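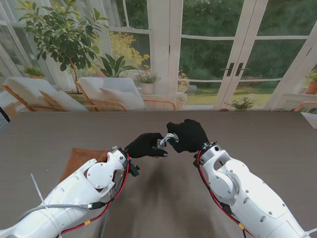 Workshop notebook, Wunddale bench
2018-07-24
Entry by Oana Cârstea. Read and countersigned by Emanuel Cârstea.

Subject: working rules for two-arm handling of cord and small parts, revision 3.

1. Purpose of this entry

Revision 2 of the bench rules was written when the arms worked separately, each on its own half of the table. It is silent on the case where both hands meet over the same small item. Most of our work is now of that kind, and the operators have been filling the gap from memory, each in a slightly different manner. This entry records what was agreed between Nelu Ursu, Lăcrămioara Surdu and myself, and sets out the wording to be carried into the printed copy at the bench. Until the printed copy is replaced, this entry takes precedence.

Fulgencio Jaramillo has asked that the Pukdale bench follow the same text. I have tried to avoid anything that depends on our room.

2. Terms

"Left" and "right" mean the arms' own left and right, as seen from behind their bases. Two log entries from December used the operator's left and right when standing at the far side of the table, and it took Nelu most of a morning to reconcile them. The operator's position is not to be used as a reference in any log.

"Meeting" means any position in which the two hands are close enough that a movement of the fingers of one could touch the other. It is not necessary that they share an item.

"Holding hand" is the hand which keeps the item still. "Working hand" is the hand which moves. Both may hold something. In the cord task, for example, the left has the small part pinched at the fingertips and the right has the braided cord by its loop, and the left is the holding hand. The roles are to be stated in the log before the trial begins and are not exchanged during it.

3. Before power is applied

3.1 Gloves. Both hands are gloved for cord work. The fabric is to cover the fingers and the back of the hand fully. Check each fingertip for thin patches and pulled threads. A glove with a pulled thread is withdrawn, including where the thread can be trimmed. Lăcrămioara dissented on this point and considers trimming acceptable on the back of the hand. Her view is noted. The rule stands for the present and will be looked at again when we have a record of how many gloves it costs us.

Gloves are changed as a pair. The reason was debated at some length; the grip of a worn glove and a new one differ enough that the left and right results cannot be compared.

3.2 Cables. The red cable on each arm is to be run on the outside or inner edge as fitted, with enough slack at the wrist for a full turn of the hand and no more. Operators are to rotate each wrist slowly through its range and watch the cable throughout, with particular attention to the loop. The grey cable is to be clipped home at its connector.

3.3 Tape markers. The orange tape on the red cable is the reference mark for slack. It is not a label and it is not a repair. If a marker has crept along the cable, do not slide it back. Record the fact, stop, and have the cable run again from the base, with a fresh marker applied afterwards. Ceden have been informed of our practice and had no objection to it.

3.4 Zip ties. Tails are to be trimmed flush on any surface which can pass over the cord or the other arm. A long tail will collect a loose strand. Revision 2 said "tidy", which everyone read in their own way. The new wording is "trimmed flush, checked with a fingertip". Arms are to be inspected for this at the start of each session, and any tail found is entered in the log together with the name of the person who trimmed it.

3.5 Fasteners and covers. Look over the joint caps and the small screw holes in the casings. A missing screw is reported before the session and not after.

4. The table

4.1 The area under the meeting point is to be kept clear, as far out as the arms' shadow is likely to fall. Cloths may remain on the table if folded and set well away from the meeting point. A cloth under an arm is permitted only where the arm will not be lowered. Nelu's draft prohibited cloths altogether, but we do use them to set down small parts which would otherwise roll, and a rule that is broken daily is of no value to us.

4.2 Daylight. Our bench looks onto windows and glazed doors, and the light on the table changes considerably through the day. Blinds and curtains are to be set before the session and left as they are. If the light changes so much that the operator cannot make out a translucent part against the glove, the trial is paused at the next safe position. Pukdale has no outside windows near its bench and may strike this clause.

4.3 Chairs stay beyond the far edge of the table. No one sits within reach of either arm while power is applied. This includes visitors who have been told they may.

5. Conduct of a meeting

5.1 The holding hand arrives first and comes to rest. The working hand then approaches at reduced speed.

5.2 Neither hand is to close on the other's fingers. If the gloves touch, the trial may continue. If they grip, it may not.

5.3 Cord is held so that the free strands hang clear of the wrist. The braid tends to open where it is gripped, and the strands will fall between the hands. Contact between the strands and the part is acceptable. Any strand passing behind a finger joint is a stop.

5.4 No person reaches into the meeting for any purpose. If the part is dropped, it stays where it lands until both arms are at rest and the stop has been confirmed aloud by a second person. I ask everybody to observe the second half of that sentence. On reading back through the sheets I found the stop confirmed in writing on every one, while Nelu and I both recall sessions where it was ticked by the operator alone.

5.5 The operator does not correct a poor grasp by hand between attempts within one trial. Open, withdraw, begin again, and log it as a second attempt.

6. Stops and what follows

A stop under 5.2 or 5.3 is logged as a stop and not as a failure. The two were merged in revision 2, which made operators reluctant to press the button when a strand was only slightly out of place. Of the last 151 logged trials, 2 carry the word "stop". Emanuel regards this figure as too low to be believed, and I agree with him. We would sooner see it rise.

After any stop the arms are withdrawn one at a time, working hand first. The cord is released by the working hand only after the holding hand's part is supported or has been let go over the table. Emanuel asked whether the order should be reversed when the part is the more fragile item. We have no basis for an answer and the question is open.

7. Records

One sheet for each session. The sheet is to give the operator, the second person, the role of each hand, glove pair, condition of the tape markers, and any tail, screw or cable found wrong. "As before" is not an entry. Sheets are kept in the grey folder for Wunddale and copied to Fulgencio at the end of the month.

A new operator runs 100 trials with a second person present at the table before being entered as an operator in their own right. Trials run at Pukdale count toward this if the sheets are complete.

8. Outstanding

Speed limit in 5.1: "reduced speed" has no number. Lăcrămioara to propose one after the next glove change.

Parts tray to replace the folded cloth: Nelu to ask the Ursu workshop for a shallow tray that will not slide on the table. His brother is to quote in the usual way, and I have asked that a second quote be obtained.

Withdrawal order for fragile parts: open, see section 6.

Bench copy: I will print and post revision 3 once Fulgencio has returned his comments. Revision 2 is to be taken down at the same time, both the copy at the bench and the one inside the cupboard door.

O.C.

Added by E.C.: Read. I have no objection to 3.1 as it stands. In 5.4, please replace "aloud" with "aloud and by name", so that the sheet can show who answered.

Agreed and amended in the draft. O.C.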